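COMUNICADO DE IMPRENSA

Stillel apresenta o plantel e o calendário de preparação para a nova época de futebol americano

Aaltonen, julho

O clube Stillel anuncia hoje a composição da sua equipa sénior de futebol americano para a próxima época da liga regional. O plantel tem 18 jogadores que continuam da época anterior, aos quais se juntam atletas da equipa júnior e alguns regressos de lesão. A preparação começa na quarta-feira, às 19h00, no campo municipal de Aaltonen.

A principal mudança está na linha defensiva. Dois titulares dessa linha deixaram o clube no fim da época passada, um por motivos profissionais e o outro para continuar os estudos no estrangeiro. O clube agradece aos dois o trabalho que fizeram durante vários anos e deseja-lhes boa sorte.
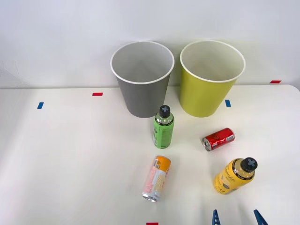 Para ocupar estes lugares, a equipa técnica decidiu não procurar jogadores fora do clube. Os dois lugares vão ser disputados entre os atletas que já treinaram com a defesa na primavera. A decisão sobre os titulares será tomada depois do segundo jogo de preparação e pode ainda ser alterada durante as primeiras jornadas.

Na época passada a equipa marcou 143 pontos na fase regular e terminou no quinto lugar da classificação. A direção desportiva considera que o ataque cumpriu o que lhe foi pedido. A defesa teve mais dificuldade, sobretudo nos últimos períodos dos jogos fora de casa, quando a rotação de jogadores era curta. Por esta razão, o trabalho físico das primeiras semanas vai ser mais longo do que no ano anterior, e a defesa terá uma sessão própria aos sábados de manhã.

O ataque mantém quase a mesma estrutura. O lugar de quarterback continua com o titular da época passada, e o seu suplente passa também a treinar com a equipa de pontapés. Na linha ofensiva há um regresso importante, de um jogador que esteve parado durante nearly toda a segunda metade do campeonato.

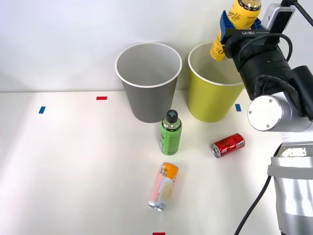
O calendário de preparação inclui 5 semanas de treino e dois jogos particulares. O primeiro disputa-se em casa, com entrada livre para sócios e para menores acompanhados. O segundo será fora, e o clube vai organizar um autocarro para os adeptos se houver inscrições suficientes. As inscrições fazem-se na secretaria, durante o horário normal, até à véspera do primeiro jogo.

Os horários de treino da equipa sénior são os seguintes:

Segunda-feira, 19h00: treino físico e técnica individual
Quarta-feira, 19h00: treino de conjunto
Sexta-feira, 19h30: ataque e equipas especiais
Sábado, 10h00: defesa

Os treinos de quarta-feira são abertos ao público. Pedimos aos visitantes que fiquem na bancada e que não entrem na zona lateral do campo, também durante as pausas. Os outros treinos são fechados, com exceção dos que forem anunciados na página do clube.

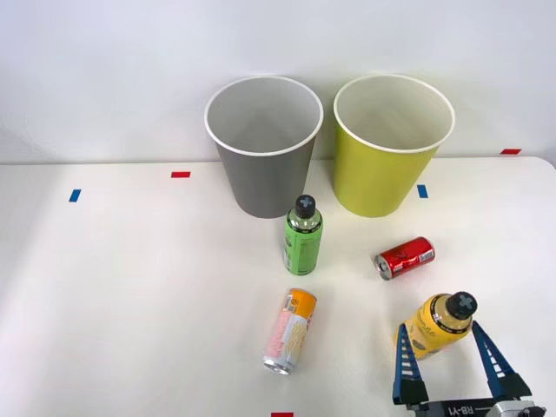
A Workgate continua como patrocinador principal e o seu nome vai aparecer na parte da frente da camisola de casa. A Dristero entra nesta época como parceiro da formação e apoia a compra de capacetes e proteções para os escalões mais jovens. O acordo com a Dristero é válido por duas épocas e pode ser prolongado pelas partes.

O novo equipamento principal será apresentado antes do primeiro jogo particular. O equipamento alternativo mantém-se igual ao do ano passado. Os sócios que compraram a camisola alternativa podem por isso continuar a usá-la sem que esteja desatualizada, e a numeração dos jogadores que ficam também não muda.

Na formação, o clube abre novas inscrições para os juniores e para a equipa de flag football. Não é necessária experiência anterior. Os candidatos devem trazer roupa desportiva, calçado adequado para relva e uma autorização assinada pelos pais, no caso dos menores. O exame médico desportivo pode ser entregue mais tarde, mas sempre antes do primeiro treino com contacto.

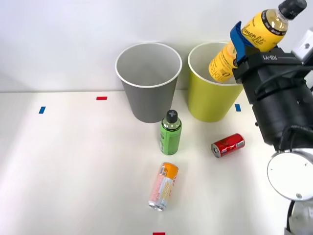 Os bilhetes de época estão à venda a partir da próxima semana na secretaria do clube. Os sócios com as quotas em dia mantêm o lugar do ano anterior se o confirmarem até ao fim do mês. Depois deste prazo, os lugares não confirmados passam para a venda geral. O preço dos bilhetes individuais será comunicado juntamente com o calendário oficial, que a liga ainda não publicou.

Os jornalistas que desejem acompanhar os jogos em casa devem pedir a acreditação por escrito, com indicação do meio de comunicação e do número de pessoas. A acreditação é válida para toda a fase regular. Para entrevistas com jogadores ou com a equipa técnica, pedimos que o contacto seja feito com dois dias de antecedência. Depois do treino aberto da primeira quarta-feira, a equipa técnica estará disponível para perguntas junto ao balneário, a partir das 20h45.

Sobre o clube

O Stillel é um clube desportivo com sede em Aaltonen. Tem equipas de futebol americano nos escalões sénior e júnior e uma equipa mista de flag football.

Contacto para a imprensa: Gabinete de Comunicação do Stillel, campo municipal de Aaltonen, dias úteis das 16h00 às 19h00.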